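Dish racks, drying and plates that don't chip – quick tips

Wrote most of this on a Tuesday night between loads so excuse the order. Questions about racks keep coming in since the sink post, so putting it all in one place.

Getting the right rack

Measure first. Counter depth, and height under the cabinets if it's going under cabinets. I didn't, first time round, and the big two-tier thing from Promton went straight back in the box. Lost the shipping too.

Long and low beats tall for a small kitchen. You can see over it, you can reach the outlet behind it, and it doesn't feel like a scaffold next to the stove. Tall ones hold more, sure, but everything on the bottom gets dripped on by everything on top.

Plastic or metal – people get very worked up. Plastic is quieter and kinder to glaze. Coated wire is fine until the coating splits at a weld, then you get rust marks on the foot of every plate you own. Bare stainless lasts but it's loud and it'll scuff soft glazes. I've had all of them. Currently plastic, no complaints.

Check for handles or something to grab at the ends. You'll be lifting it more than you think, to wipe under.

Dark rack shows hard water spots, light rack shows tea and tomato. Pick your poison.

Loading it

Plates on edge, one per slot. Not two. Two plates in a slot stick together with a film of water in the middle and they'll still be wet at breakfast.

Skip a slot when you've got the room. If there's only a couple of plates to dry put them at opposite ends and leave the middle open, air gets at both faces and you're not clacking rims every time you pull one out. Same goes for deep-rimmed ones, the coupe shape especially, they need more room than the slots give them. 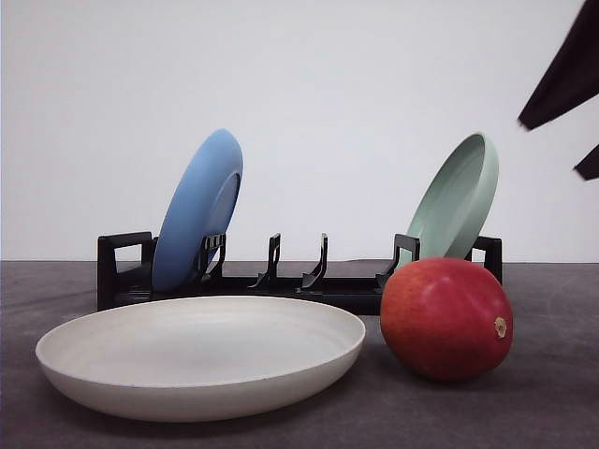 Big plates at the back or the ends, small stuff where your hand goes first. Bowls are the pain. They want to lie flat and hold a puddle. Tip them, rim down and leaning on a divider, so there's a gap for the air to get in. If yours won't lean, a folded towel next to the rack does the job better then the rack does.

Mugs upside down but never flat on a solid tray – stick a chopstick under one side. Sounds silly. Works.

Knives not in the rack. Wash, dry, put away. Same for the good wood spoons.

Glasses last, so they come out first.

Matte glazes

Got a few emails on this. Matte plates (mine are from Juhász, had them years) hold onto water longer than shiny ones and they show every knife mark. The gray lines aren't scratches most of the time, it's metal off the cutlery sitting on the glaze. Baking soda paste, soft cloth, small circles, rinse. Don't use the green scrubby side of anything.

Look at the foot ring too, the raised bit underneath. Often it's unglazed and it soaks up water. Dry it by hand before stacking or you'll get that musty cupboard smell. A paper towel between plates if you stack high, or the round felt things, Marico does a pack of 13 for cheap and they've held up.

Chips mostly happen at the rack and the faucet, not at the table. Slow down at the faucet.

Cleaning the rack itself

The bit everyone skips. Once a week, empty it, take it to the tub or the yard and do it properly.

– Hot water and dish soap, let it sit 10 minutes
– Old toothbrush down every divider, the slime lives where the prongs meet the base
– White vinegar for the chalky stuff, half and half with water, then rinse well
– Stand it on its end to dry, not flat

No bleach straight after vinegar, ever. Rinse and pick one.

For plastic don't put it in the dishwasher unless it says you can. Mine warped one year on the hot cycle (a cheap one from the Herndale outlet, $3, so no tears) and it rocked forever after.

Wipe the counter underneath while the rack's away. On a dark top you won't see the water ring until the light's low, and by then it's a limescale ring. Dry cloth after the wet cloth, that's the whole trick.

Small kitchen stuff

No counter to spare? Put the rack on the table while you wash and put it away after. A tray or a flat towel under it, wood tables especially.

Keep the fruit out of the splash. I like having fruit by the rack, it's where I see it and eat it, but wash and dry it first, and don't let it sit in drips. Soft spots start on the damp side. Tomatoes the same.

Leave a gap between the rack and the wall, a couple fingers. White paint behind a rack goes streaky and then it goes gray. If yours already has, sugar soap first, then repaint just that strip with a scrubbable paint. I used the leftover Promton stuff, shade 327, and you can't see the join unless you're looking for it.

Empty the rack before bed or first thing, whichever you'll really do. I'm a first thing person, while the coffee's going. Full rack at night means new dishes get balanced on the old ones and thats when things break.

Over 80 comments on the last post so I'm behind on replies, sorry. Sponge storage next, and the bottle brush question – I've got opinions on both.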